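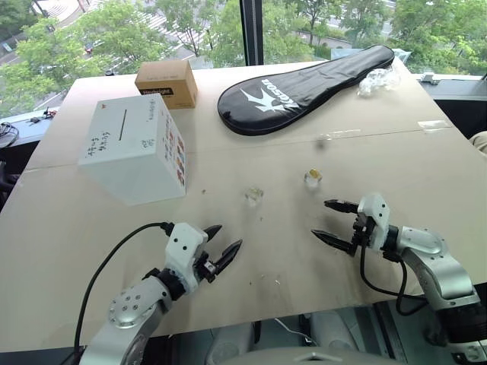

Section 7: Comparing two sets of gripper fingers side by side

By the time you reach this section you should have both arms bolted down, powered and talking to the Homside controller, and you will probably be itching to pick something up. Please do! But if you have bought the Stuvley fingers as well as the Festell ones, it is well worth giving an afternoon to a proper comparison before you settle on a pair, as the two behave quite differently on small or slippery things, and it is much nicer to find that out now than halfway through a long job.

The method set out here was put together by Yara Hamdan for our own bench and has been tidied up a little for the guide. You will need both arms, a large clear tabletop area between them, a few objects of your own choosing, and somewhere to write your results down (a paper notebook is perfectly good).

7.1 Choosing what to pick up

Try to gather a mixture. Small, clear plastic pieces are an excellent test, and we always put a couple near the middle of the table, within easy reach of the grippers. Cameras find them hard to see and fingers find them hard to hold, so they tend to sort out a good set-up from a merely passable one. After that, add something long and soft, such as a padded badminton racket cover, and a cardboard box or two. Tall boxes are best kept to one side, where an elbow will not catch them.

Note: If your table stands beside a large window, as ours does, the light will shift a good deal over the day. Run both sets of fingers within the same hour or so if you possibly can. Otherwise you may end up comparing the morning with the afternoon, which is interesting in its own way but will not help you choose.

7.2 Getting the arms ready

1. Press the stop button and wait for the lamp on the controller to turn amber.

2. Fit the first set of fingers to both wrists, following the steps in Section 5. Tighten each screw a little at a time, going back and forth between them, and stop as soon as they feel snug.

3. Check the gripper cable on each arm. It should leave the wrist in a loose, easy loop, with enough slack for the wrist to turn all the way round in both directions. Turn it slowly by hand and watch the cable as you go.

Caution: A cable that hangs low can catch on the table edge when the arm draws back. If yours droops, gather it up with one of the soft ties from the accessories bag. Please don't use a hard plastic tie, and don't pull it tight.

4. Release the stop button and choose Open Both from the Grippers menu. Both pairs of fingers should open fully and at much the same speed. If one side lags behind, run the Hnatiuk calibration routine again for that arm before going any further.

5. Move both arms to the Ready position, with the grippers open and held a little way above the table. Leave a good gap between them.

7.3 Running the comparison

6. Set the grip force to 8 newtons on both arms. It sounds rather gentle, and it is, but you can always work upwards from there and a cracked test piece is a nuisance.

7. Place your first object and mark its position with a small piece of clear tape beside it, so that you can put it back in the same spot every time.

8. Select Single Pick and let one arm try for the object. Write down whether it was held, dropped or missed. If it was held but slid about between the fingers, make a note of that too, as those are often the most useful notes you will take.

9. Put the object back and carry on until you have 36 tries with that arm, then do the same with the other one. Yes, it is a lot of putting things back! A cup of tea helps.

10. Work through the rest of your objects in the same way, then change to the second set of fingers and begin again from step 1.

Caution: Keep your hands well away from the table whenever an arm is moving, even at the slowest speed. Always press the stop button before you reach in to move an object.

7.4 Making sense of the results

Look first at the small clear pieces. On our bench the Festell fingers, with their narrower tips, did better with these, while the Stuvley pair were happier with the racket cover and let it sag less when it was lifted. Your own results may well be different, particularly if your table surface is shinier or more slippery than ours.

If an object is missed again and again in the same direction, the fingers are very rarely to blame. Go back to the camera alignment in Section 4 and repeat it before you blame the hardware (we have all done it).

Note: The serrated faces of the fingers wear down slowly with use. We suggest looking them over after every 2,000 picks and giving them a wipe with a dry cloth whenever dust or grit has collected between the teeth. Wipe the tabletop as well, as small specks tend to stick to the finger tips and spoil the grip.

Once you have made your choice, enter the finger type under Settings, then Tools, and save it for both arms. Keep the spare set in its tray with the screws that came with it, as the two makes use different lengths.

Section last revised 04/01/2021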